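Chapter 5
Starting a Game Without Stopping It

I must have started the first hour of Hastport thirteen times, and I still couldn't tell you what the evil duke wants. He explains it in the opening – at length! – while you sit there with the controller in your lap, waiting to be allowed to walk. I like the game a lot (the harbor level is wonderful), but I've skipped that speech every time since the first.

So in this chapter we're going to look at openings, and how a player learns to play while the story gets going. I'll lean mostly on two games. Penry hands you a lantern and a locked gate before it shows you a single line of text. Cluddale does the opposite and gives you 3000 words of village history, and somehow I read them all, twice, with my dinner going cold. I'd like us to work out why that one gets away with it.

You'll also be building an opening of your own in Gimum, the free level editor we set up back in Chapter 1. Keep it small. You get five minutes of play, one room, and one thing the player has to learn to do. Most of my students want to put a dragon in there, and I was the same at their age, but please save it for Chapter 8.

Before you read on, play the start of any game you own and write down the first moment you felt in charge. Mine usually comes later than I'd like.

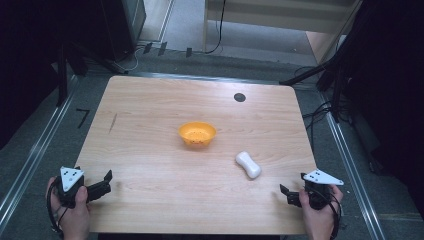 Keep that note handy, as we'll come back to it when we get to tutorials.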